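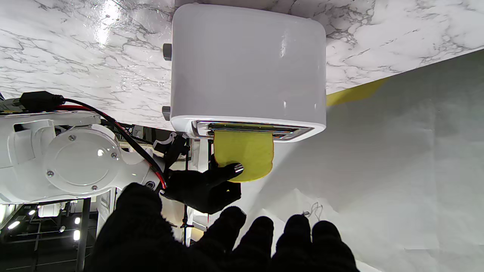

Breakfast is back at Dastosdale

After a long, hot summer in which most of us lived on iced coffee and whatever was in the fridge door, the Tuesday breakfasts start up again on Tuesday, September 11, 2018, and I can't tell you how glad I am to be typing that. Doors open at half past seven, same as last year, and you can stay until the pot runs dry or your boss calls, whichever comes first.

For those who are new to the neighborhood (welcome!), the breakfasts began when Emiko Oda got tired of eating alone before her shift and put up a note in the lobby. Six people came. By last spring we were up to 40 on a good morning, and Zoltán Bognár had to bring chairs over from his own dining room – he'd like the green one back, by the way, if it went home with you.

The bread this season is coming from Þorgeirsson, the little bakery behind the post office. They'll have the dark rye, which I love, and a soft white loaf for those who don't, and they've kindly held the price down for us. Breakfast stays at two dollars, and kids still eat free.

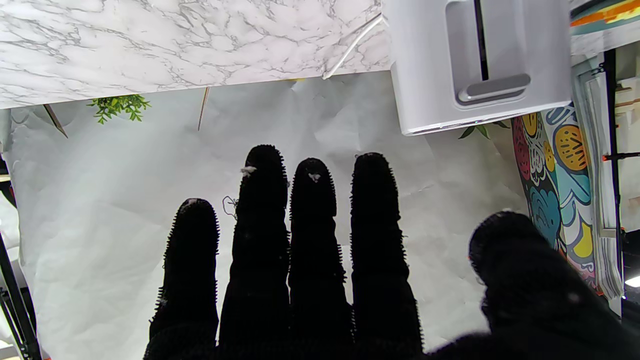
Four fingers up, and a thumb curling in from the right.

Judit Simon is making her plum jam again. She put up 30 jars over Labor Day weekend, and 14 of them are already spoken for, so please don't be shy about asking her early. Géza Bozsik has promised marmalade later in the fall, though he says the same thing every year and I have yet to taste any.

If you have an allergy, or a grandmother's recipe you think we ought to try, leave a note for Emiko at the front desk. And do bring your own mug if you can, as we lost a good many over the summer.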